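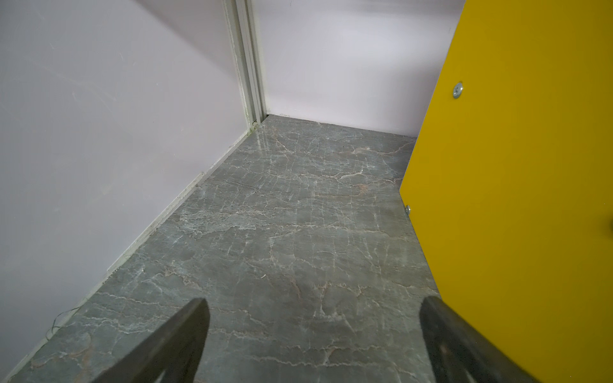 Metow 3 review: a decent planner wearing a very confident hat

Reviewed by Irén Juhász

The sales page for Metow 3 promises that you can describe a two-arm job in plain steps and leave the rest to the software. I have heard this before, from the makers of Metow 2 for a start, and I spent most of a spring finding out how much "the rest" covered. So I came to the new version in a bad mood, and I should say so before going any further.

For anyone who hasn't met it, Metow is a planning and perception package from Tristavberg. It takes in camera views from the wrists and from a fixed position, builds a model of the workspace, and plans for both arms together. You write the task as a list of stages, each with a start condition and an end condition. It costs 1875 euros per seat per year, and the simulator is extra.

Installation was dull, in a good way. Calibration was less so. The wizard asks for a set of poses for each arm, then announces a result as a green tick. Version 2 gave you the error figure. It is still there, but you now have to dig it out of a log file, and the tick turned up on one run where the left arm was plainly reaching short. Charito Ambrosio, who had to work with my settings afterwards, ended up writing a small script to print the figure on screen. I would like that to be Tristavberg's job.

The planner is the best part. Motions are smooth, the arms keep out of each other's way, and when a route is refused you get a readable reason with the two offending links named. Replanning in a tight corner used to mean a long silence. Now it either answers quickly or gives up quickly, and I'll take either. I also like the stage editor more than I expected to. You can freeze one arm, step the other through a stage backwards, and change a waypoint without losing everything after it.

Perception is where the hat comes off. Metow sees rigid things well. A closed book on a shelf is a box with a spine, and the software is fond of boxes. An open book is another matter. Pages bend, they stick together, and the shape that was fitted a moment ago is wrong as soon as a finger gets in.

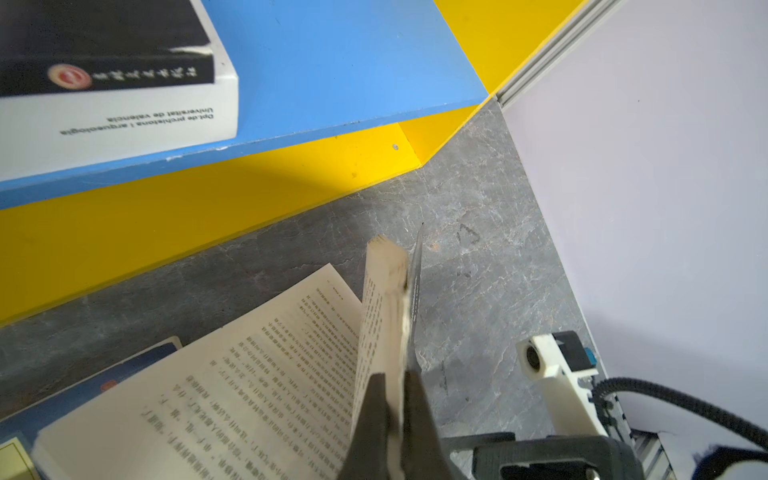

There is a "thin sheet" mode for this sort of thing, new in this version, and the manual gives it a whole chapter. In use it is a contact threshold and a slower approach speed with a nicer name. It can't tell one page from a wad of them, and the end condition is met as soon as anything at all is between the fingers. My task file reported success on attempts I would have marked as failures. If you train or tune anything on those success flags, check them by hand first.

You can work around it by adding your own check as a plug-in. The plug-in interface is tidy and I had a first version running before lunch. But then I am the one solving the hard bit, and paying for the seat while I do it.

The hand-over between arms is better, though fussy. Both grippers can be given one object as a shared target, and the timing is good provided the object stays where the model thinks it is. Let a book lean or slide on its shelf and the two arms carry on with slightly different ideas of where it went. There's a setting called "re-anchor" that fixes most of this. It is off by default. Arnaldo Figueiredo found it on a Sunday by reading the release notes to the end, which I had not done.

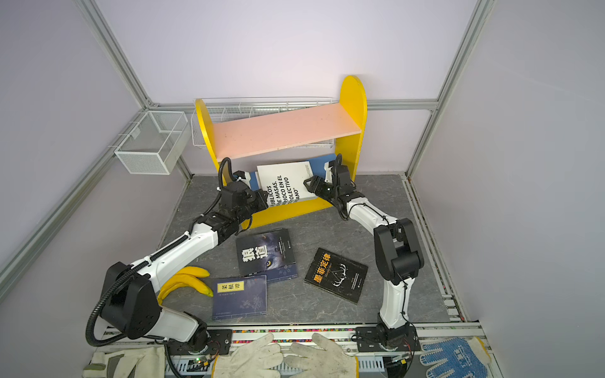
Can Metow 3 put a book into a shelf with both arms without a hand-written routine?

Only if the book is closed, fairly stiff and already close to upright. With re-anchor switched on and the approach speed turned down, the built-in stages handle that case well. For a floppy paperback, or a slot where the neighbouring book leans, expect to write the last stage yourself.

A few smaller complaints. The timeline view forgets its zoom each time you save. Renaming a camera breaks every stage that uses it, without a warning. Colour labels for the arms are different in the editor and in the playback window, and yes, I stopped the wrong one. Support answered my first message the same day and my second after nine days, with a link to the page I had quoted in it.

I compared it briefly with Cruzado, which has a clumsier planner and a far more truthful calibration screen. If your objects are rigid, Metow is the better buy. If they fold, I'd ask for a trial licence and bring the worst thing you own, and I wouldn't let anyone from the sales team pick it for you. We have kept one seat for the planner and let the other lapse.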